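Visit report: Flelholm open day, Saturday, October 24, 2026
Špela Georgiou, for the Grivarcombe equipment group 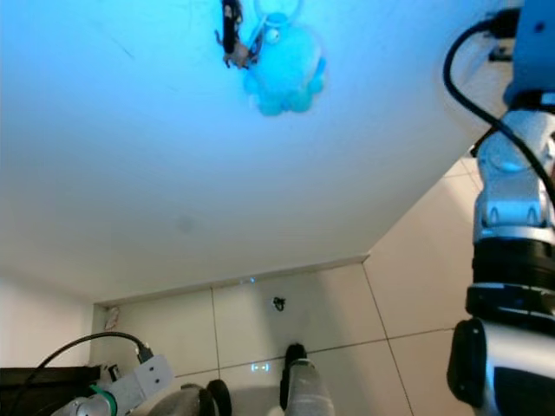 Why we went

We have money for one two-armed station in next year's budget, and a second if the first is running by July. Flelholm had both of the makes on our list set up in the same building, so it made sense to see them on one day. The tour took in 4 work areas and lasted most of the morning.

The stations

The one I spent longest at was a plain white table with two arms and a plush octopus on it, bright blue, with a key ring attached. Soft toys and key rings are close to what we pack, so I asked about these in particular. The staff said the soft part is easy to pick up and the ring is what takes the time to get right. They would allow 18 working days for setting up a new product range. Sarker had quoted us less than that on the phone.

Look at the cables before you plan the floor. They loop well out from the arms, and our bay by the stairs is tight on that side. I think we need to measure it again.

Costs

Sarker sells the arms, grippers and table as one price. Halilović prices the grippers separately, and spare fingers come in packs. Over three years the two come out close, going by the sheets I brought back. Neither price includes training. Halilović wants 53 per cent on order, and Sarker asks for 100 per cent before delivery - that will be a problem with our finance office.

Flelholm rented for the first year and then bought. They would do the same again, mainly for the repairs cover.

Still to do

Ask Sarker if they will take payment in stages.
Get a rental price from both.
Measure the bay with the arms at full reach.
Send Flelholm a box of our own stock to try. They have offered to run it at no charge.

The price sheets are in the shared folder. Parking at Flelholm is at the back, and the front gate is locked at weekends.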